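Kolloren Low Wall Bracket: Set-Up Guide
Section 4. Checking the Bracket Before You Hang Anything On It
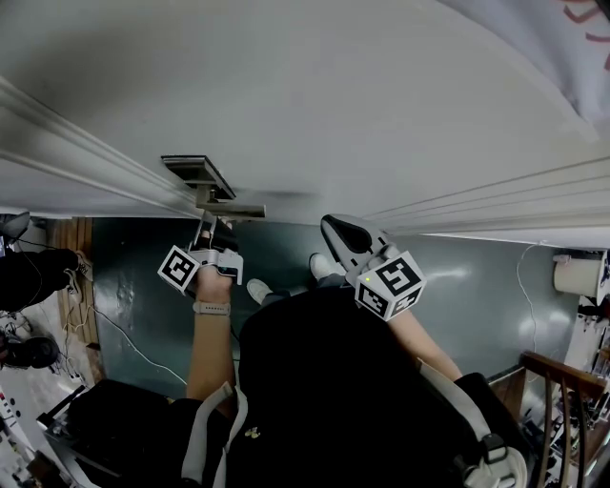 Fig. 4. Small gray metal bracket, mounted low on the wall.

By now the bracket is on the wall and you are feeling pleased with yourself. Please hold that thought until step 6.

1. Clear the floor below the bracket. Pick up stray screws first. They are hard to see on a shiny dark floor and easy to find in socks.

2. Move any loose cable out of your walking path. A white cable on a dark floor is a courtesy. Not all cables are so polite.

3. Stand facing the wall and look down at the flat plate. It should sit level. If it leans, go back to Section 3 and read it this time.

4. Check the short post under the plate. Try to turn it by hand. A post that spins needs tightening with the key from bag 10.

5. Press down on the plate with your palm, slowly, for 15 seconds. Do not use your foot. We have a drawer full of letters from people who used their foot.

6. Wipe the wall with a dry cloth. You may now feel pleased.

Note: The bracket is made to sit close to the floor. Customers sometimes write to say it has been packed with the wrong instructions and belongs at eye level. It does not.

Note: Keep the bracket clear of wall molding. Bodin spacers (part 2901, sold separately, naturally) are for uneven walls and will not help you climb over trim.

CAUTION: Do not sit, stand or lean on the bracket. It is not a step, however much it looks like one to a child or a brother-in-law.

CAUTION: Paint needs to cure fully before the plate is tightened against it. Otherwise the two become one, and Section 9 (Removal) becomes much longer.

Continue to Section 5, Fitting the Shelf.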